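The desk from Szalai

On Monday I finally finished the corner of my small room, and I want to write down how it went, before I forget the order of things.

The desk I bought from Katalin Hegedűs, who lived two floors above me and was moving to Uter in March. She had it many years and her daughter did her homework on it. Her first idea was to sell it to the shop on Szalai street, but they offered very little, so she asked me on the stairs whether I have a free wall. I had one.

We carried it down at 7 in the evening, with my cousin Mariann at the other end. The desk was heavier than we thought. On the second landing we had to put it on its side and rest, and Mariann said some words which I will not translate.

Then came the question of where exactly it should stand. I measured the wall three times and each time I was happy with a different place. In the end I decided for the corner. The window is then on my left hand, and the door can open fully. I did not push it tight to the wall, as I wanted space for the cable of the lamp.

For the surface I used only a damp cloth and a little soap, and after it a dry cloth, always along the grain. Katalin told me that she used Helley wax once a year. I have bought a tin, but I will wait with it until the weather is warmer and I can leave the window open.

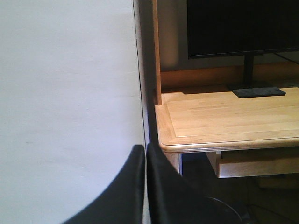
2 min read

I like the front edge the most. It is rounded, so it does not press the arm when I write for a long time. The thin groove in the top will collect crumbs, I know this already, and I keep an old soft toothbrush for it.

The wall beside it I left as it was. It has a few faint smudges and a small dark mark, and I would like to paint it — but first I must find the same off-white, and the old tin has lost its label. If somebody knows how to match a colour without the name, please write me.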